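Setting the Chain on Your Vadard

I've owned my Vadard for long enough to wear out two chains, and the factory booklet gives this job half a page, so I wrote my own version. Sumeya Berhe let me test the steps on hers as well (same model, much cleaner garage!).

Before you start

Put the bike on a rear stand, in neutral, with the engine off and the key in your pocket. Let everything cool down if you've been riding. You'll want the big axle wrench, two small wrenches for the adjusters, a ruler and a rag.

CAUTION: Never spin the rear wheel with the engine. Turn it by hand and keep your fingers well away from the sprocket.

1. Wipe the lower run of chain so you can see what you're doing.

2. Find the midpoint between the sprockets and push the chain up, then pull it down. Measure the total travel. I like mine at 30 mm, and the sticker on the swingarm gives the limits for your year.

3. Rotate the wheel a little and measure again. Chains wear unevenly, so keep going until you find the tightest spot, and do all your adjusting there.
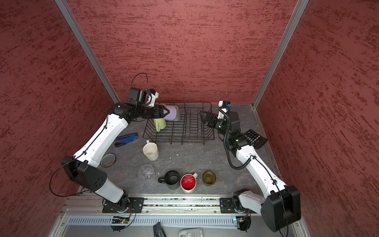

4. Loosen the axle nut. You only want it free enough for the wheel to slide, so don't spin it all the way off like I did the first time.

5. Back off both locknuts and turn each adjuster a quarter turn. Clockwise takes up slack. Do the same on both sides, then check the marks on the swingarm match left and right.

6. Measure again, and repeat step 5 if you need to. Go slow here, it's easy to overshoot!

7. Tighten the axle nut to the torque in your booklet, then snug up the locknuts. Check the slack one last time, because tightening the axle always seems to steal a bit.

NOTE: If the adjusters are near the end of their range, stop and price up a new chain and sprockets. I run a Brela set and change all three parts together.

After the job

Pump the rear brake pedal until it feels firm, then take a short, easy ride. I recheck mine after 70 miles and give it fresh lube every 300, sooner if it's been raining.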